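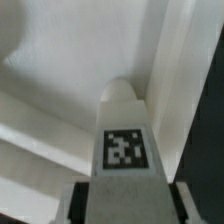
4. Rating Resets and Returning Players

4.1 Background

Ranked modes in team shooters usually divide play into seasons. At the start of each season the game changes the visible rank of every account, and in many titles it also changes the hidden rating used to build matches. The two changes are often treated as one in player discussion, and in some of the earlier work on this subject as well. We keep them apart. A visible reset affects what a player sees and what rewards are open to them. A hidden reset affects who they play against.

Lukilow applies both. The visible rank is cleared and rebuilt through placement matches. The hidden rating is pulled toward the middle of the ladder by a fixed share of its distance from the mean, and the uncertainty attached to it is widened. Accounts that sat out the previous season receive the same pull as accounts that played through it. Vasthorpe, the studio that runs the game, confirmed this rule to us but did not share the exact share used.

The rule has a simple weakness. An account that stops playing keeps its rating, but the person behind it does not keep the same level of skill. If the drop in skill is larger than the pull toward the mean, the account comes back overrated. If the account was below the mean when it stopped, the pull moves it up at the moment its owner is least ready for harder matches.

4.2 Sample

Match records were taken from the Kaewsai server region through Stillix, a logging service that stores the result, team ratings, and queue type of each ranked match. We defined a returning account as one with no ranked matches for at least 90 days before the September reset and at least one full set of placement matches after it. This gave 3,427 accounts. Each was paired with an active account of the same hidden rating at the time the first one stopped playing.

Accounts with a change of input device were dropped before pairing. Accounts that queued only in full teams were also dropped, as their results say little about the single player. Custom matches and unranked matches were not counted as activity, so some returning accounts may have stayed in practice by other means. The effect of this would be to make the difference between the groups look smaller than it is.
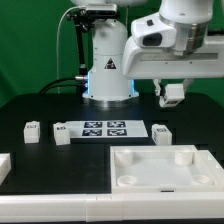
Vangelis Stergiou, commenting on an earlier draft, objected that the cutoff mixes two kinds of absence. In his view a player who skips a season and a player who moves to another shooter for the same period should not be in one group, as the second keeps most of their aim and loses only map knowledge. He asked for the two to be reported separately, or for the claim about skill loss to be worded more carefully.

We agree with the second request. The logs hold no record of play in other games, and the groups cannot be split with the data at hand. "Skill loss" below therefore means loss of performance within Lukilow, whatever its cause.

4.3 Results

Returning accounts won fewer of their placement matches than their active pairs. The gap was widest in the first 2 matches and closed slowly after that. It was clearly present in the upper part of the ladder, weak in the middle, and present again near the bottom, which fits the account of the rule given in Section 4.1.

Rating movement shows the same pattern. Returning accounts in the top bracket lost nearly 400 points before their ratings settled. Their active pairs moved much less and did not move in a common direction. Settling was judged by the width of the uncertainty term, with the same threshold for both groups.

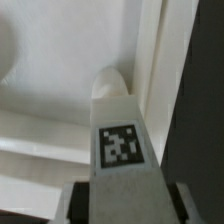
Match quality for the other players in these games was also lower. We used the predicted win chance before the match and the final round difference as two separate measures. The predicted chance was close to even in most cases, as the system intends. The round difference was larger than the prediction would suggest when a returning account was on the losing side, and this held after games with an early leaver were removed.

The widened uncertainty term does part of the work of correcting the rating, but it does so at the cost of several uneven matches. Since it is widened by the same amount for all accounts, it also adds noise to the ratings of players who never stopped.

Figure 3. White arm column with a band of blue light around its lower section.

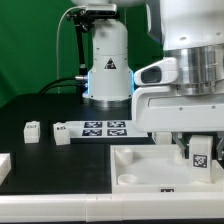 A reset that takes absence into account would need one more input, the time since the last ranked match. The uncertainty term could grow with that time and stay narrow for active accounts. The pull toward the mean could then be reduced or removed for the hidden rating, while the visible rank is still cleared for all players at the start of the season. We did not test this rule on live matches. Section 5 applies it to the stored logs, with the limits that come from replaying results under pairings the new rule would not have made.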